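4.2 Wiping as a test of contact

Of the chores in our list, wiping a bathroom counter looked at first to be among the easiest. The surface is flat, it does not move, and the tool is a cloth. We included it mainly as a baseline against which the harder tasks (making a bed, sorting cutlery) could be judged. In practice it gave the Drondeo arm more trouble than any other chore in the kitchen and bathroom group, and we set out the reasons in some detail.

The human recordings were made in homes in Mitunstead during October. People were asked to clean as they normally would and were given no instructions about method. The recordings were then cut into short episodes, giving 1440 in all, of which 200 show the wiping of a counter, shelf or ledge. Figure 3 is taken from one of these. Both hands are flat on a folded cloth, with the fingers spread, so that pressure can be applied over much of its area. The space to work in is limited: there is a sink on one side, a tray of toiletries on the other and a tiled wall behind.

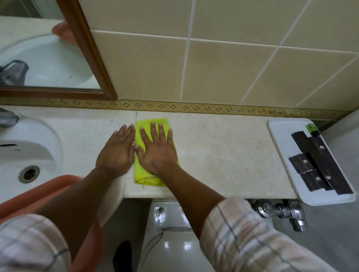
Figure 3. Two-handed contact with a folded cloth on a stone bathroom counter.

Mangubat, reading an early draft of this section, objected that two hands are a habit and not a need, and that a single arm with a wide pad ought to do the same work. We accept part of this. A pad fixed to the wrist did well on open stretches of worktop. It did badly near taps and in corners, where people tend to refold the cloth or push a fingertip into the edge. A pad cannot be refolded, and once one face is dirty it spreads the dirt about.

We therefore tested two set-ups on the same mock counter. In the first, the arm held a fixed pad. In the second, a pair of arms running the Prollonow controller held a loose cloth and were allowed to fold it. A run was passed if a line of dried soap was removed and nothing on the counter was knocked over. The fixed pad passed 69 per cent of runs. The paired arms passed fewer, almost always because the cloth slipped or bunched up under one gripper while the other was still moving. When the cloth did stay in place, however, the corners came out cleaner.

Speed was not scored. Both set-ups were much slower than a person, and we do not think the gap tells us a great deal at this stage.

Moving objects out of the way was left out of the test altogether. In the home recordings people often lifted a bottle with one hand and wiped under it with the other, without stopping. Neither of our set-ups can do this yet. Until it can be done, we would describe the machines as able to wipe a cleared counter, which is a smaller claim than being able to clean a bathroom. Section 4.3 turns to floors, where the same question of clearing comes up again.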